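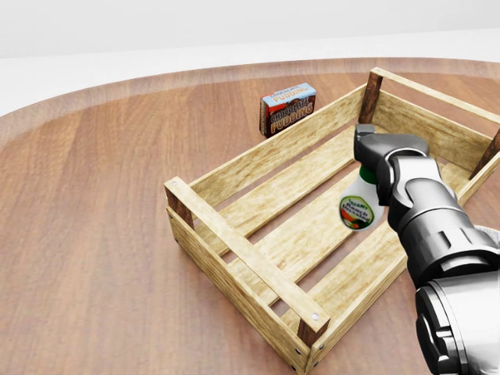

Chocolate pudding box on a round wooden table.

Lillow bore gauge set, 18 to 36 mm

We make bushes and bearing housings at our place in Mivdale, mostly in short batches, and for years the bores were checked with a dial gauge older than the apprentice. It still worked if you held it the right way and didn't breathe on it. When the needle started sticking I was given a budget and told to buy something digital.

The Lillow came from Brendham, who supply most of our measuring kit and all of our calendars. You get the handle and display, a set of screw-in anvils, a setting ring, a spanner that fits nothing else in the building and a case with foam cut to the shape of each part. The foam is excellent. I have had cars with worse upholstery.

Setting up took most of a morning, though half of that was the manual, which has been translated by someone with a great love of the word "kindly". Kindly rotate the anvil. Kindly do not exceed the anvil. Once you have worked out that you hold the zero button until the display blinks, and not until it stops blinking, the rest is easy. Put it in the ring, rock it gently, let it find the smallest reading, press and you're off.

In use I like it a lot. The display is big enough to read without fetching my glasses, and it turns so you can see it with the gauge down inside a part on the lathe. The minimum hold is the best thing on it -- rock it through the bore and it keeps the lowest figure, so you aren't trying to catch a moving number at the exact moment somebody asks if you want tea. I checked a batch of 34 housings against the air gauge in the inspection room and they agreed closely enough that I stopped looking for an argument.

The centring shoe is spring-loaded and a bit fierce. On steel and cast iron it doesn't matter. On soft bronze it will leave a faint line if you drag it out at an angle, and our customers for bronze are the sort who notice faint lines. Go in straight and come out straight.

Now the grumbles. The anvils are marked with their sizes in tiny grey letters on a grey body, presumably by the same person who wrote the manual. I've gone round ours with a paint pen. The battery cover is held on by a screw the size of a poppy seed, and the one on ours lasted until the first battery change, after which it joined the swarf. Tape does the job.

Data output is an extra. The cable costs more than I'd pay for a decent pair of boots, and it only talks to Lillow's own software, which logs readings perfectly well and then saves them in a folder of its own choosing. We tried it for a month and went back to a clipboard.

I also looked at the Figueroa, which has a nicer handle and a longer reach. If you do deep bores it may well be the one to have. It was a good deal dearer, and the case was a plain tin with everything rolling about in it.

The guarantee is 2 years, and Brendham will recalibrate it if you post it back in the original packing, so keep the box. Four stars. It would have been a fifth with a proper battery screw.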